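Re: [sim-grasp-rules] Draft 3, labeling section, comments please
From: Aileen Galang
To: list

Sorry for the slow answer, been buried in the Salurow release. Replying inline, only to the parts I care about.

Catarina Abreu wrote:
> Section 4 now says a grasp counts as "held" if both fingers are in
> contact with the target when the label is written. Girish wants a lift
> added. I'd like to keep it simple and freeze the text before July, the
> Celik people are already coding against it.
>
> Second, 4.3. Do we still want a clutter rule at all? At the moment it
> is one line: "other objects may be present." Golnar says drop it.

On held. I'm with Girish. Two-finger contact is too weak on its own. We pulled 148 disputed labels from the last Bruketti batch and 34 of them were contact only, target never moved off the surface. All marked held under the draft wording. If somebody trains on that they'll get a policy that's very proud of touching things.

My proposal for 4.1: contact on both fingers, AND the target clear of the surface, AND still there 15 sim steps later. Otherwise it goes in as "contact". Not "failed", please, that's a different thing and we had this fight already.

One more on 4.1. A label needs the state log next to it. Wrist view by itself shows you what's between the fingers at that moment and that's all. Can't read lift height off it reliably, not from straight overhead. So: no state log, no "held". I would make that a must and not a should.

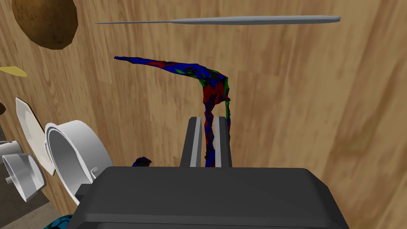 On clutter, please don't drop it. One line is too little but zero is worse. Kitchen-type sets especially: bowls, plates, cups, all sitting at angles no real table would give you. Reviewers at Pacheco were throwing out whole episodes because a bowl was tipped over, others kept every one, and then the two halves of the set don't match. Suggested text:

4.3 Objects other than the target may be present in any pose. A tipped or leaning object is not a reason to reject. An object with no contact and no support after settling IS a reason to reject, and has to be checked against the physics state, never by eye.

The never by eye bit matters. Some of these renders look like stuff is floating and the log says it's resting fine. The other way round too.

Also 4.4, which Catarina didn't ask about but I'm going to anyway. Target naming. Irregular meshes with the random textures keep getting named after whatever the reviewer thinks they look like. "twig", "branch", "coral", I saw "ginger root" in one file. Use the mesh ID. Free text name optional, in the notes field, and it must not be used for matching. Episode 1515 in the Bruketti set has three names for one mesh and the dedup script counted it as three targets. Took me most of an afternoon.

Things I don't care about and will vote yes on whatever:
- file naming
- whether partly visible objects get listed (I'd say yes if they have an ID, but fine)
- finger color conventions in the overlay

Things I will vote no on:
- freezing before somebody re-runs the 148 with the new wording. It's a script, not hand work. Girish has the script I think? Girish?
- "reasonable judgment of the reviewer" anywhere in section 4. It's in there twice, 4.2 and again in the footnote. Take both out

Catarina, on Celik coding against the draft: understood, but it says DRAFT on every page. The change for them is one extra check and a new label value. If it's a real problem have them write to the list instead of to you.

Leonora, can you hold the freeze until the re-run is back? Will send teh marked-up copy of section 4 tonight, after 9 or so my time. Ignore the one I attached last time, wrong version.

Aileen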